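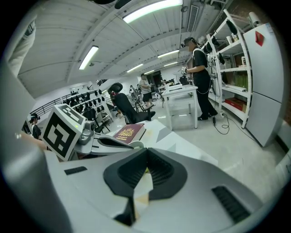
Marker cube on the left, with the green light next to it.

4. Getting your first recording into Clovora

Okay, so by now you've got Clovora installed and the sample folder unpacked (if you skipped section 3, go back, I'll wait). This part covers loading a multielectrode recording, cleaning it up, and sorting the spikes. I wrote it for the new people in the Balogun lab, but it should work for anybody with retina or slice data in the usual array format.

Before you start

Close every other program that has the recording open. Clovora locks the file while it reads and gets very grumpy if something else got there first. Also, make a copy! Work on the copy!

Steps

1. Open Clovora and pick New Session. Give it a name you'll recognize in December, when you're writing the thing up and all your sessions are called "test".

2. Click Load Array and choose your recording. The sample file is called jidcombe_a and it has 2,925 channels listed in the header. Loading is slow the first time while it builds the index, so go get a coffee.

3. Check the channel map. It should open by itself in the right-hand panel. If the map looks mirrored, tick Flip Horizontal. (Mine is always mirrored. I've stopped asking why.)

4. Under Filters, set the high-pass to 500 Hz and leave the low-pass alone for now.

5. Press Find Dead Channels. With the sample file you should end up with 2,677 channels left. If you get a very different number, your filter probably didn't save, so redo step 4 and press Apply this time.

6. Go to Sort and choose the Alholm method from the drop-down. The other one is older and I only keep it around for comparing with past sessions.

7. Set Minimum Spikes to 100. Any unit that fires less than that gets dropped from the list, though you can bring it back later from the Hidden tab.

8. Hit Run, then save the session as soon as the bar fills up.

Note: Sorting uses a lot of memory. If the bar sits still for ages, look at your memory use before you kill anything. A slow run and a frozen run look the same from the outside.

Caution: Do not rename the recording once you've sorted it. The session file looks it up by name, and if it can't find it, your unit labels are gone. I lost a whole set this way and had to sort it all over again.

Caution: Merge Units has no undo in this version. Save first, merge second.

If the light stimulus doesn't line up

Open Triggers and look at the first pulse. On some rigs there's an extra one at startup, and it pushes every trial over by one. Select it, press Delete, then Realign. Adesuwa Adeleke spotted this one and sent me the fix, so thank her if it saves your afternoon!

Last changed 24 August 2018. Exporting spike times is in section 5.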